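Loan player registration and eligibility against the parent club

Posted in Help: Transfers and Registration

Our club, Cosholm, has taken a midfielder on loan from Stulline until the end of the season. The two clubs meet in the league in October. The loan form does not mention this match. May the player be selected, or is he barred automatically? I would also like to know whether the loan can be ended early if he is recalled. R. Hrytsenko, team secretary

Radymyr Hrytsenko

It depends on the league. Ours never allowed it.

Tangen_Registrar

The answer is found in the competition rules and the loan agreement, which should be read together. Many leagues bar a loaned player from facing the parent club unless written consent is given. Others leave the matter to the two clubs. Please write to your league office at least 11 days before the match and keep the reply on file.

A recall is possible only where the agreement contains a recall clause — please check the notice period and whether it applies outside the transfer window.

Prodari Help Desk

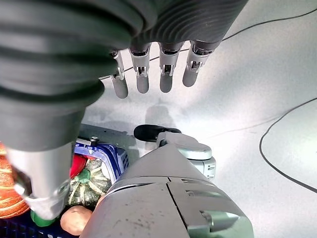

Members are reminded that goalkeepers on emergency loan are normally treated under separate rules. Such a loan is often limited to a short period and may require proof that no other senior goalkeeper is fit. Where a hand injury is the ground for the request, the medical note should state which finger is affected, as four fingers side by side are easily confused in a brief report. The note should be sent with the loan form.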